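Adano Tidy Claims – README

Adano Tidy Claims is a table of promises made in home organizing articles: how much time you'll save, how much floor you'll get back, how calm you'll feel once everything has a bin. It holds 3,000 claims, each with the sentence it came from, a topic tag and a note on what evidence the article gave.

Most of them gave none. If you came for proof that decluttering changes your life, try somewhere else. 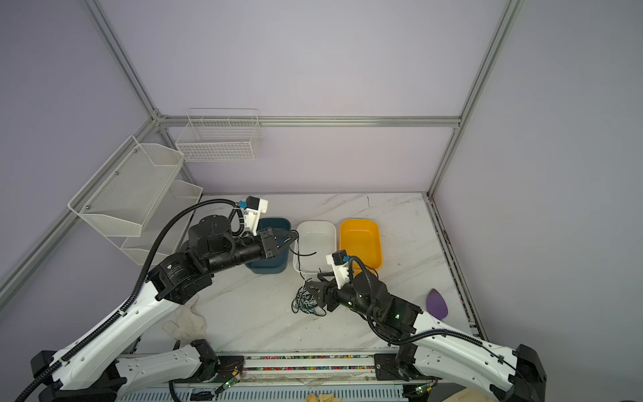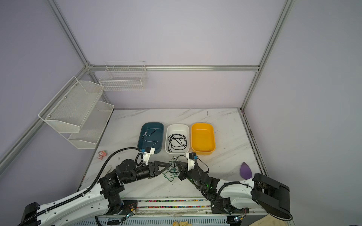
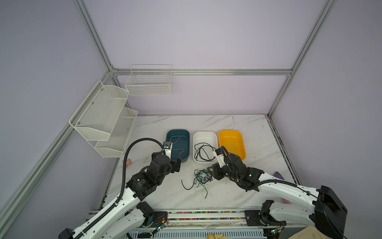 One early reader wrote in to say the evidence tags were too harsh: "People reading a closet article don't expect a lab report. You're grading a pep talk." Fair enough, but the pep talks keep using percentages. The tags stay.

What's in it

claims.csv – one row per claim
sources.csv – one row per article, with month and site type
tags.txt – what each tag means, with the arguments we had left out
CHANGES – short, and a bit grumpy in the early entries

Columns in claims.csv

claim_id: a number, no meaning, gaps are normal
text: the sentence as printed, typos included
topic: time, space, money, mood or other
evidence: none, anecdote, cited, cited_dead
source_id: matches sources.csv

The cited_dead tag is for claims with a link that no longer goes anywhere, or goes to a page that never mentions the claim. There are 398 of these. We tried an archived copy before using the tag. A link to a store page counts as "none" even if the store page has a chart on it.

How it was collected

The articles came from two older lists, Hwang and Sirberg. Hwang is mostly magazine sites and Sirberg is mostly personal blogs. Sirberg had a lot of reposts, and we removed 720 articles that were the same text under a new title. Some surely slipped through – changing a paragraph and swapping "pantry" for "garage" is enough to fool our matching.

Tagging was done by hand by two people at Pultura. They disagreed most on mood. "You'll breathe easier" is either a claim or a figure of speech, and we don't trust our own rule on it very far.

Things to be careful about

Please don't use the counts to say that one kind of site lies more. The two lists were built in different ways and at different times.

The money claims are thin and lean heavily on one popular figure, repeated with small changes. Treat them as a single claim until you've looked.

Evidence "cited" means a source exists and mentions the claim. We did not check whether the source is any good. In a spot check of 30, we weren't impressed.

Updates

Next pass over dead links is planned for September. Corrections are welcome if they come with the claim_id and a working link.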